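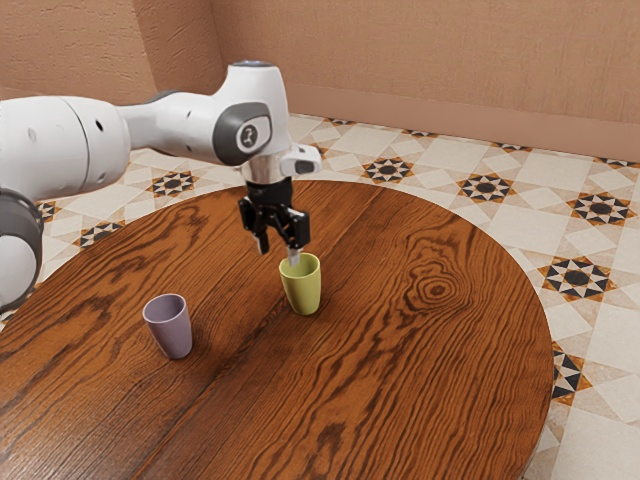

Two cups on a round wooden table (computer rendering)

Kiditz cup

The Kiditz cup is a plain drinking cup from the town of Kiditz, in the Arkden valley. Small, thick walled, made without a handle. First mentioned in a market roll of 1407, where a potter is charged 2 cups a week for his stall.

Name
Called "kiditzer" locally. Older spellings vary. In Grernska, downriver, the same shape is just a "short cup".

Form and use
Holds enough for one serving of broth or cider. Foot left unglazed - lip usually thinned by hand. Early cups are brown or gray, colored glazes came much later and were sold mostly to visitors. Traditionally given in pairs at weddings, one for each side of the familly.

Production
At its height the town had some 300 kilns, most of them family run. Clay was dug at Kershaw and brought down by cart until the pit flooded. Output fell after that and several workshops moved to Grernska. A few potters still work in Kiditz, firing mainly in December when the farms are quiet.

Collections
The Kershaw museum holds 628 cups, the largest group in one place. Many are chipped or mended with wire. Dating is dificult - marks were rarely used before the pit closed, and the shape hardly changed.

See also: Arkden pottery, Grernska ware

Last edited December 30, 2020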